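Stand: Januar, gilt für Hakudora ab Ausgabe 5

## 4 Ausgabestelle einrichten und Haushalte erfassen

Dieser Abschnitt richtet sich an die Leitung einer Ausgabestelle. Er beschreibt, wie Sie in Hakudora eine neue Stelle für die Verteilung von Grundnahrungsmitteln anlegen, Haushalte erfassen und den ersten Ausgabetag vorbereiten. Die Anbindung an das Zentrallager in Cuesta muss bereits bestehen (siehe Abschnitt 3). Wer nur Messwerte aus der Ernährungsberatung einträgt, liest bei 4.5 weiter.

### 4.1 Voraussetzungen

- Zugang mit der Rolle "Leitung"
- Liste der Ortsteile, die zur Stelle gehören
- aktuelle Rationstabelle des Trägers
- gedruckte Haushaltskarten, fortlaufend nummeriert
- Papierlisten F1 und F2 für den Betrieb ohne Netz

Die Rationstabelle wird nicht von Hakudora vorgegeben. Im Auslieferungszustand sind alle Felder leer, und eine Stelle lässt sich ohne freigegebene Tabelle nicht öffnen.

### 4.2 Stelle anlegen

1. Melden Sie sich an und öffnen Sie **Verwaltung > Stellen > Neu**.
2. Tragen Sie den Namen der Stelle ein. Verwenden Sie den Ortsnamen ohne Zusätze, zum Beispiel "Fultula".
3. Wählen Sie das zuständige Lager aus.
4. Ordnen Sie die Ortsteile zu. Jeder Ortsteil kann nur zu einer Stelle gehören. Ist er schon vergeben, erscheint er grau.
5. Legen Sie den Nummernkreis für die Haushaltskarten fest. In Fultula beginnt er mit 2057, die Stelle Flostach verwendet einen eigenen Kreis.
6. Speichern Sie. Die Stelle steht jetzt auf "Entwurf".

**Hinweis:** Der Nummernkreis kann nach der ersten ausgegebenen Karte nicht mehr geändert werden. Prüfen Sie ihn vorher gegen den gedruckten Kartensatz.
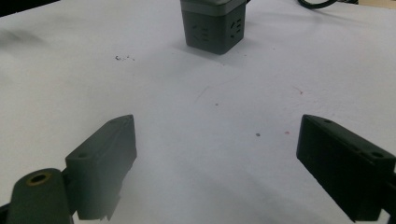 ### 4.3 Rationstabelle hinterlegen

1. Öffnen Sie die Stelle und wechseln Sie auf den Reiter **Rationen**.
2. Geben Sie für jedes Lebensmittel die Menge pro Person und Zeitraum ein. Die Einheit ist immer Kilogramm, bei Öl Liter.
3. Legen Sie die Altersgruppen an. Säuglinge werden als eigene Gruppe geführt, auch wenn sie keine Grundration erhalten.
4. Tragen Sie Zusatzrationen für Schwangere und Stillende im unteren Teil der Tabelle ein.
5. Klicken Sie auf **Prüfen**. Fehlende Werte werden rot markiert.
6. Lassen Sie die Tabelle durch eine zweite Person mit der Rolle "Leitung" freigeben.

Ein leeres Feld gilt als fehlender Wert. Wenn eine Gruppe ein Lebensmittel nicht bekommt, muss dort eine Null stehen.

**Achtung:** Änderungen an einer freigegebenen Tabelle wirken erst ab dem nächsten Ausgabezeitraum. Wird eine Ration gekürzt, weil eine Lieferung ausfällt, verwenden Sie die Funktion **Kürzung** im Tagesprotokoll. Die Stammtabelle bleibt unverändert. Sonst stimmt der Bedarf nicht, den das Lager für den folgenden Zeitraum berechnet.

### 4.4 Haushalte erfassen

Ein Haushalt umfasst alle Personen, die aus einem Topf essen. Verwandtschaft spielt keine Rolle. Untermieter, die selbst kochen, sind ein eigener Haushalt.

1. Wählen Sie **Haushalte > Erfassen**.
2. Nehmen Sie die Person auf, die den Haushalt vertritt. Sie erhält die Karte.
3. Tragen Sie die weiteren Personen mit Geburtsjahr ein. Ist das Jahr nicht bekannt, wählen Sie die Altersgruppe und setzen das Häkchen bei "geschätzt".
4. Benennen Sie eine Vertretung, die bei Krankheit abholen darf. Dieses Feld kann zunächst frei bleiben.
5. Lesen Sie die Angaben vor und lassen Sie sie bestätigen.
6. Übertragen Sie die Kartennummer und speichern Sie.

Hakudora vergleicht Namen und Ortsteil mit den vorhandenen Einträgen. Bei einer Übereinstimmung erscheint ein gelber Balken mit dem Text "Möglicher Doppeleintrag". Öffnen Sie beide Einträge nebeneinander und entscheiden Sie erst dann. Namensgleichheit ist häufig, in der Stelle Flostach betraf das bei über 628 Haushalten fast jede Seite der Liste.

**Hinweis:** Fragen Sie nur ab, was das Formular verlangt. Angaben zu Religion, Herkunft oder Wahlverhalten gehören auch nicht in das Bemerkungsfeld.

Karten, die als verloren gemeldet werden, sperren Sie unter **Haushalte > Karte > Sperren**. Die Ersatzkarte bekommt eine neue Nummer - die alte wird nicht wieder vergeben.
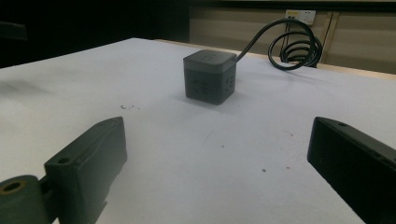 ### 4.5 Messwerte aus der Beratung

Der Oberarmumfang wird bei Kindern gemessen, die zur Beratung vorgestellt werden. Die Messung selbst ist im Handbuch des Trägers beschrieben, nachfolgend geht es nur um den Eintrag.

1. Rufen Sie den Haushalt über die Kartennummer auf.
2. Wählen Sie das Kind aus und öffnen Sie **Messung > Neu**.
3. Tragen Sie den Wert in Millimetern ein, ohne Komma.
4. Kreuzen Sie an, ob Schwellungen an beiden Füßen festgestellt wurden.
5. Speichern Sie und notieren Sie den Wert auf der Karte.

Werte unter 90 nimmt das Programm erst nach einer zweiten Eingabe an. Das dient nur zum Abfangen von Tippfehlern und ist keine medizinische Grenze.

**Achtung:** Hakudora stellt keine Diagnose und löst keine Überweisung aus. Wirkt ein Kind schwach oder teilnahmslos, wird es sofort an das medizinische Personal übergeben. Der Eintrag kann warten.

### 4.6 Stelle öffnen

1. Prüfen Sie, ob Rationstabelle und Nummernkreis freigegeben sind.
2. Gleichen Sie den gemeldeten Bestand mit der gezählten Ware ab.
3. Setzen Sie den Status von "Entwurf" auf "Offen".
4. Drucken Sie die Haushaltsliste zweimal aus, ein Exemplar bleibt am Eingang.
5. Führen Sie eine Probeausgabe mit der Testkarte durch und stornieren Sie sie anschließend.

Fällt das Netz während der Ausgabe aus, arbeiten Sie mit Liste F1 weiter. Jede Zeile braucht Kartennummer, Uhrzeit und Unterschrift oder Fingerabdruck. Die Nacherfassung muss vor Beginn der nächsten Ausgabe abgeschlossen sein. Liste F2 ist für beschädigte Ware bestimmt und geht im Original nach Cuesta, eine Kopie bleibt im Ordner der Stelle.

Weiter mit Abschnitt 5, Tagesabschluss und Bestandsmeldung.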